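Ticket 727: Dishwasher stops mid-cycle, beeps, then pretends nothing happened
Queue: Trimstead Apartments, appliances
Opened by: Shirley Birkett, unit 21
Assigned to: Haziq Gunawan
Status: Closed (reopened twice, see below)

Shirley Birkett, 7:40 a.m.
The Nasalley dishwasher in my kitchen has quit in the middle of a load again. It fills, it sloshes for a bit, it beeps seven times, and then it goes silent with the door light still on. If I open and close the door it acts like we've never met and offers to start a new cycle. I have turned it off at the breaker. I have cleaned the filter, which I would prefer not to discuss. Please send a person and not the PDF. I have the PDF.

Haziq Gunawan, 9:15 a.m.
Thanks, Shirley. Seven beeps on that model is listed as "water level not reached in time." Can you tell me whether there's any water in the bottom when it stops, and which cycle you use? Also whether the kitchen faucet has good pressure on the hot side.

Shirley Birkett, 9:32 a.m.
Water in the bottom, a puddle. Normal cycle. I have tried Eco too and it took so long to fail that I went out and bought lunch. The faucet is fine. The faucet has never been the problem in this apartment.

Haziq Gunawan, 2:05 p.m.
On site. Shutoff valve under the sink was fully open. Pulled the supply hose and ran it into a bucket, good flow. The inlet screen had some grit in it, so I cleaned that and put it back. Ran a short cycle start to finish with no beeps. Closing.

Shirley Birkett, 8:50 p.m.
Seven beeps. Reopening. I would like it noted that it behaved for Haziq, the way a dog does for the vet.

Haziq Gunawan, 8:20 a.m.
Noted. Things I've ruled out so far, for whoever reads this next:
Supply valve: open.
Hose: no kinks, good flow.
Inlet screen: clean.
Door latch: clicks, and the machine knows it's shut.
Filter: clean. Shirley did a thorough job.
Things I haven't ruled out: the inlet valve itself, the float switch, the drain hose, the control board, ghosts.

Steinar Ragnarsson, 10:10 a.m.
Jumping in from the parts desk. We have seen inlet valves on these go lazy when the coil warms up. They open fine cold, then on the second or third fill they only half open and the board times out. That would fit with it passing a short cycle. I have one on the shelf. The supplier invoices it as a Skisteo part although the box says Hjaltadóttir and the bag inside the box says nothing at all, so please don't send it back to me as the wrong item. It is the right item. I've had this conversation before.

Haziq Gunawan, 3:30 p.m.
Swapped the inlet valve. Ran a full Normal cycle this time and sat with it the whole way. It filled properly on the prewash and the wash, then on the rinse it took on water, went quiet, and gave me seven beeps. So now it does it in front of me, and I'm counting that as progress. Old valve is bagged and labeled in the van.

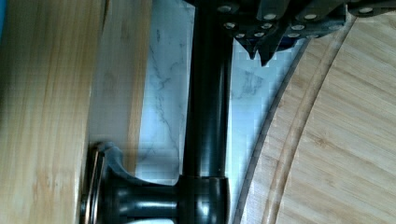
Does the new inlet valve need to be paired with the control board before it will work?
It's a plain on/off valve with a two-wire plug, so there's nothing to pair; plug it in, open the water, check for drips.

Shirley Birkett, 4:45 p.m.
I'm glad we have made progress. I am washing a casserole dish by hand while typing this, so forgive the spelling. One thing that may or may not matter: when it stops, I can hear a trickle, and it comes from under the sink and not from the dishwasher.

Haziq Gunawan, 4:52 p.m.
That matters a lot. I wish it had been the first line of the ticket.

Shirley Birkett, 4:55 p.m.
There wasn't a box for trickles. There was a box for "Is your appliance plugged in?" and I answered it.

Valdemar Zoëga, 5:20 p.m.
Second opinion, from the plumbing side. A trickle under the sink while the dishwasher is supposed to be holding water says siphon. If the drain hose runs straight down from the machine and along the cabinet floor to the sink drain with no high loop, water can start leaving through it on its own. The machine fills, the water wanders off, the machine keeps filling, the board gives up and beeps. Haziq, what's the hose doing back there?

Haziq Gunawan, 5:41 p.m.
Lying on the floor of the cabinet behind a dish soap refill and a bag of bags. There's a clip screwed up near the underside of the counter, which I assume is where it used to live. The clip is empty.

Valdemar Zoëga, 5:44 p.m.
Well, there's your ghost.

Oddur Bergmann, 5:58 p.m.
This may be me. I was in unit 21 in January for the garbage disposal (ticket is in the archive under "makes a noise like gravel"). I'd have unclipped the drain hose to get the old disposal out. I thought I put it back up. I'm prepared to believe I didn't.

Shirley Birkett, 6:03 p.m.
The beeping began in January. I mentioned this on the phone to the front office. The front office said it was probably the cold.

Haziq Gunawan, 9:05 a.m.
Back on site. What I did, in order:
1. Dishwasher off at the breaker, bucket under the disposal inlet.
2. Pulled the drain hose off the disposal. A little water came out, and one cherry pit.
3. Checked the disposal knockout. It had been removed correctly, credit to Oddur.
4. Ran the hose up to the clip so the top of the loop sits as high as the cabinet allows, then back down to the disposal. New hose clamp, as the old one was tired.
5. Breaker on. Normal cycle, full load of Shirley's dishes, all 70 minutes of it.
No beeps. No trickle. Filled and held water on all the washes and on the rinse. Ran a second one empty to be sure and ate my sandwich in the hallway.

Steinar Ragnarsson, 9:40 a.m.
So was there anything wrong with the valve?

Haziq Gunawan, 9:43 a.m.
I'd rather not say in writing.

Steinar Ragnarsson, 9:44 a.m.
I'll need a reason code to bill it. The options are "defective," "wear," "customer damage" and "other."

Haziq Gunawan, 9:50 a.m.
Other. Please don't charge the tenant for it. If anyone upstairs objects they can have the old one, it's in a bag with my handwriting on it.

Valdemar Zoëga, 10:15 a.m.
For the notes, since we have the same sinks all over Trimstead: seven beeps on a Nasalley with good supply pressure, look at the drain hose before ordering anything. It's a two-minute check with a flashlight. If the disposal has been changed lately, look at the drain hose before getting out of the van. I've added a line to the disposal checklist that says "rehang dishwasher drain hose." Oddur has asked me to name the line after somebody else.

Shirley Birkett, 7:15 p.m.
Three loads done (I had a backlog). It finishes, it plays its little tune, the dishes are clean. The tune is worse than the beeping but I am not opening a ticket about it. The bag of bags has been moved to the hall closet so it cannot lean on anything.

Haziq Gunawan, 7:30 p.m.
Hold the control panel's Start button for a few seconds with the door open and the tune should switch off. Page 7 of the PDF.

Shirley Birkett, 7:38 p.m.
I have the PDF. It worked. Close it.

Status changed to Closed by Haziq Gunawan.
Resolution: Drain hose rehung with high loop, clamp replaced. Inlet valve replaced (other).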